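Step 4: Sort your bookings before you fly

I've been taking small groups to Susotholm every November for years, and most of the trouble I see starts at home, before anyone has packed a sock.

1. Open your Clutik account and check that your name matches your passport, letter for letter.

2. Save the ferry ticket to your phone, then print it as well. The Narville terminal still scans paper faster! 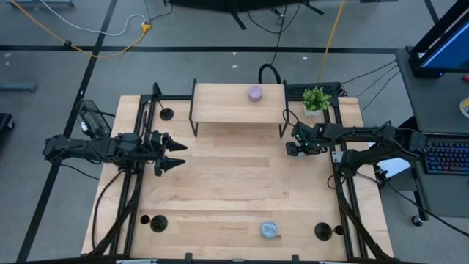
3. Pick your travel adaptor and test it with your own charger. I lay everything out on a bare bit of table the night before, well away from the keyboard and the pot plant, because a small black adaptor sitting by a black keyboard is exactly the thing I'll leave behind (ask Danuta, she had to lend me hers for 6 days).

4. Write your guesthouse address on a card in the local spelling. Drivers in Kiiskinen won't know the English one.
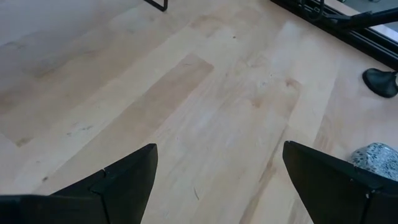
Note: the guesthouse locks its front door at night, so ask for the door code when you book. Mine came by email and went straight to junk.

5. Carry enough cash for the first day. My last taxi and dinner came to 1,627 in local money, and the card machine was down at both places.
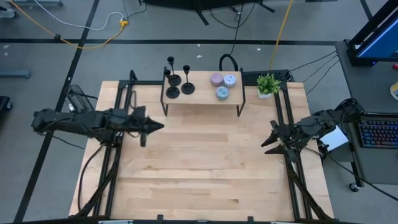 Caution: don't book a connection with less than four hours between flight and ferry. Tomás tried it and paid 2,378 for a new ticket and a room.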